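4.2 Things that stand where the outlet is

The storage plans our participants drew for us before the first visit were handsome documents. Shelving went along the long wall, appliances went in one corner with their doors facing the same way, and the middle of the floor was left open for a person to walk through carrying something. Of the 40 rooms in the study, a fair share had been arranged by people who had clearly thought about it. Almost none of the plans showed a power outlet, and no plan at all showed a cord.

We had made the same omission. The coding sheet we brought from the pilot (Sárközi and Lloyd, Section 2) had columns for shelf height, reach, visibility, and whether the thing had a lid. It had no column for whether the thing was plugged in. Berwyn Lloyd added one by hand during the second round of visits, in the margin, and by the end of April the margin was the part of the sheet we were reading first.

The revised sheet covers 684 objects. We treat 302 of them as anchored, meaning that the object has a cord, or stands where it does on account of another object's cord. The second group was the surprise. A kettle belongs near an outlet, and its owner will tell you so. A box of Christmas lights also turned out to live near outlets, in room after room, although it is used in one month of the year and in a different part of the building. The usual explanation was that it had been tested there once.

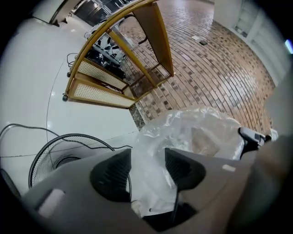 Fans deserve a paragraph of their own. A fan is put away in the fall with every intention of staying put away, and it is the first thing to come back out. It is too wide for most shelves and too light to stack anything on, and its cord is always longer than the tie that came with it. Participants who could tell us the exact shelf and position of their spare fuses described the fan's place as "over there," with a gesture. When we asked Rohani Pasaribu's group of households to assign the fan a permanent spot, they chose the floor near the wall, where it already was, and asked whether that counted. We decided it did.

Furniture on casters behaves in a similar way. The argument for a rolling shelf is that it can be moved to get at whatever is behind it, and the result is that something is always put behind it. In interviews, owners of rolling units used the word "temporary" far more freely than owners of fixed ones. They also parked their units in one place and left them there for the length of the study. Larasati Lubis, who coded the movement logs, proposed a category for wheeled furniture that does not move. We have called it the parked class, over her suggestion, which was better and shorter and would not have survived review.

4.3 Walls as the organizing side of the room

We had expected people to sort storage by kind: food with food, tools with tools. The logs contain 3272 separate placements, each one a participant putting an object down and leaving it, and kind predicts these placements poorly once a room has been in use for a season. The better predictor is which wall the participant was facing. Every room had one wall that attracted things. It was seldom the longest wall and it was often not the wall in the plan, and in most rooms it could be found by standing in the doorway and looking for the outlet. 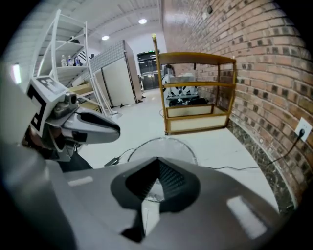 Participants dislike being told that their wall was chosen by an electrician. Svetozár Havlíček, who conducted the exit interviews, reports that the suggestion was received about as well as a remark on somebody's parking. The preferred accounts were aesthetic or had to do with the light. Still, the material is hard to read any other way. In Figure 6 a black cord drops from the outlet on the brick wall and runs out across the floor, and the wooden shelving cart stands against that same wall, with a white appliance in among it. The tall white cabinet and the dark metal one are off toward the far end of the room. We would call this a typical division. Tall closed furniture goes to the end of the room and is forgotten in good order, while the open and portable things collect along the side with the current.

A cord that crosses a floor also does something that a shelf cannot. It draws a line. Participants stepped over cords for weeks without complaint, but they stopped putting things down on the far side of them, and the log shows placements thinning out past the line as if there were a curb. When a cord was moved, the placements followed after a short delay, during which the old line was still stepped over. One participant stepped over it in front of us, looked down, and asked that it be left out of the paper. It has been left out of the tables.

The two commercial systems lent for the trial did not change the pattern. The Tillar crates are labeled on all sides and were stacked with the labels to the wall. The Altıntaş rail, which hangs from the top of an existing shelf, was liked by everyone who installed it and was used mainly for hanging the bag it came in. We mention these results without ill will. Both products assume that a person arrives in a storage room intending to store something, and our logs suggest that the person has usually arrived to put something down.
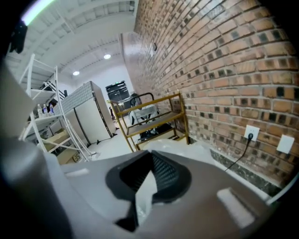 Wirkilier College, Department of Household Studies, Storage and Domestic Space Group

Figure 7. Outlet wall with blank second plate; metal shelving and double-door refrigerator across the room.

4.4 The blank plate and other promises

A small number of rooms had a wall plate with nothing in it. We began by coding these as zero, in the sense that a blank plate powers no appliance and should anchor no object. This was wrong, and the correction cost us an afternoon. Blank plates kept a modest clearing around them. Owners spoke of them in the future tense, as the place where the freezer would go, and left the space free with a discipline they did not extend to the doorway.

Bottles and boxes, which need no current, might have been expected to spread evenly over the shelving that remained. They did not. Cardboard boxes sank to the bottom shelf in nearly all rooms, on the sound principle that a box may at some point turn out to be heavy. Bottles settled at the middle level and were kept in rows, and bottles of one kind were kept in the straightest rows of all. Noémi Sárközi has argued elsewhere that a straight row of bottles is the only part of a storage room that people arrange for its looks, and we found no case to hold against her. Several participants straightened theirs while we were asking about something else.

The Larkomow protocol for shared rooms recommends a full reset twice a year, with every object taken out and put back by kind. Two rooms attempted this during the study. The placements after the reset were sorted by kind for nine days in one room and for six in the other, after which the fan came out.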